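**Bimanual household sim: pre-release inspection of the rollout set**
Project: Borkau. Scene pack: Quiroga. Policy under test: Baltero.
Checked by: Gilmar Peixoto
Status: passed with comments, 2 items open

This checklist covers the rollouts that go with the grasp safety result. The method trains the policy with a contact force penalty and then compares it with the same policy trained without one. Both are run in the same scenes. Items are marked OK, OK with comment, or OPEN.

## A. Simulation settings

- [x] **A1. Physics step is the same for both policies.** OK.
- [x] **A2. Scene seeds match between the two runs.** OK with comment. Seed 349 was missing from the baseline folder on Tuesday. It has been rerun and the file is now there.
- [x] **A3. Episode limit set to 400 steps.** OK. The limit is in the shared config and neither run overrides it.
- [x] **A4. Joint torque limits loaded from the Jirent hand file.** OK. Please don't copy them by hand into the launch script again.
- [ ] **A5. Friction values for woven objects.** OPEN. Baskets and other woven items still use the default value. The wooden items have their own.

## B. Arm and hand safety

- [x] **B1. No self-collision at the start pose.** OK.
- [x] **B2. Minimum distance between the two hands is logged every step.** OK. The log holds the closest distance between any two links, including fingers. The earlier version used the palms only and missed finger contacts.
- [x] **B3. Stop condition fires when hand-to-hand distance goes under the threshold.** OK with comment. Tested by driving the left hand into the right on purpose. It fires, but the episode is labelled "timeout" in the summary table. The label needs fixing before the table goes in the paper.
- [x] **B4. Contact force is summed per finger.** OK. The penalty in the method section is written per finger, so the code and the text now agree.
- [x] **B5. Idle hand check.** OK with comment. When one hand is holding something, the other may rest over furniture or a tray but should not press on it. Look at the force trace for this as well as the render. From overhead a hand over a tray looks much the same whether it is touching or a little above.

## C. Grasp inspection

Each rollout is viewed from the overhead camera and compared with the force trace. The overhead view is good for spacing between the arms and poor for height. Anything that depends on height has to be read from the state log.

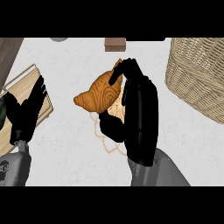 *Overhead render, Quiroga scene. Right hand gripping the orange wooden object, left hand over the tray.*

- [x] **C1. Held object is enclosed by the fingers.** OK. In the render the fingers cover the right side of the wooden object, and its pointed left tip is free. The metric counts this as a valid grasp. We don't ask for full cover on curved objects.
- [x] **C2. Large objects are clear of the gripping hand.** OK. There is open floor between the right hand and the wicker basket.
- [ ] **C3. Objects partly hidden under the hand.** OPEN. A woven item lies behind the wooden object and only a small patch of the weave shows, with thin tan looping lines running down from it. I can't tell from overhead whether the outline belongs to the mesh or to a drawing fault. Load the scene in the viewer, turn the hand off and check the mesh edges.
- [x] **C4. Left and right labels match the view.** OK. The left arm comes in at the lower left in this camera. Two of the older cameras were mirrored and have been removed from the set.

## D. Data and reporting

- [x] **D1. All 3000 rollouts are present for each policy.** OK. Checked by script against the seed list.
- [x] **D2. Failed episodes are kept.** OK. They stay in the mean. The old script dropped any episode ended by a stop condition, and that made the baseline look safer than it was.
- [x] **D3. Peak force reported next to mean force.** OK with comment. The mean drops clearly with the penalty. The peak drops less, and on curved wooden objects it hardly moves. The draft says "reduces contact force" with nothing after it. Change to "reduces mean contact force" and put the peak values in the same table.
- [x] **D4. Claims limited to simulation.** OK. The abstract was changed. There is one leftover sentence about home use at the end of the discussion, to be cut.

## Actions

A5: measure or look up a friction value for the woven set, then rerun the affected seeds for both policies.

C3: mesh check in the viewer. If the mesh is wrong, every rollout with that item has to be run again, so do this one first.

B3 and D3 are text and label changes and don't need a second inspection. Send me the new table when it is built.

G. Peixoto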